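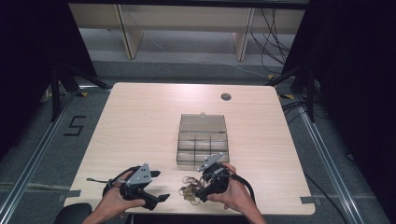 Bikard Handheld Gripper Pair, Gen 2: Review
April 6, 2023

The Bikard pair is a set of two handheld grippers for recording manipulation demonstrations without a robot arm. The operator holds one in each hand and does the task directly. Finger opening and device pose are logged and can be replayed on an arm fitted with the matching Bikard end effector. We used the set for 60 hours of recording over several weeks, mostly on small-part sorting.

Price and contents

The pair lists at $3833. The box holds two grippers, two cables, a sync hub, a spare set of fingers and a hex key. There is no carrying case. A license for the Kivau recording software is included for the first year and costs $618 per year after that. The recorder will open old sessions without a license but will not start new ones.

Build

The left and right units are mechanically identical, and either can be assigned to either hand in software. The handle is contoured black plastic. The metal plate on top is drilled with small holes for mounting a camera or tracking marker. Hole spacing is metric and the threads held up to repeated mounting. The trigger has a long pull and a light return spring. Two of our operators wanted a stiffer one, and Bikard does not sell it.

Each unit is tethered by a single cable. The cable is thick enough to pull at the wrist when it hangs unsupported. Running it over the back of the hand and letting it rest on the tabletop takes up most of the load. Strain relief at the handle is adequate. We would still take the right-angle connector that De Smet fits on its competing model.

Test: rings into a compartment box

Our standard small-parts test uses thin gold-colored metal rings and a clear plastic organizer box with a hinged lid. The rings start in a loose pile between the box and the operator. The lid is open, the compartments are empty, and each ring has to be picked up singly and dropped into a compartment. Thin rings are hard for parallel fingers: they lie flat, tangle with each other, and hook over the fingertips.

With the stock flat-tipped fingers, a trained operator placed 20 rings in a little under six minutes. Most of the lost time came from picking up two rings at once. Using the left gripper to hold the pile back while the right one picks from the edge cut the number of double picks, but it takes practice. Approaching with the tips almost parallel to the table worked better than coming straight down. The tips are slightly too thick to get under a ring lying flat on a hard surface.

Vuvel makes a compatible narrow finger with a beveled tip. It fixed the pickup problem on rings but flexes under heavier parts. Bikard should offer something similar.

The clear box caused no trouble for the grippers. It did cause trouble for the depth camera we had mounted on the plate, which read the compartment walls poorly. Anyone planning to record depth should test transparent containers early.

Software and tracking

Finger opening was repeatable from session to session after the five-step calibration. Pose tracking drifted when the two units came close together and one plate hid the other. The recorder flags these segments, and about one in ten of our ring episodes needed trimming. Export is fast. The file format is documented, although the June release notes describe a field that does not exist in the version we received.

Verdict

Good hardware, average fingers, acceptable software. For parts larger than a bottle cap, the pair works as shipped. For rings, washers and similar thin stock, budget for the Vuvel fingers. Labs that already own De Smet units will find little reason to switch unless they need the drilled plate.

Pros: light trigger, rigid mounting plate, repeatable finger opening
Cons: heavy cable, thick fingertips, annual recorder license, no case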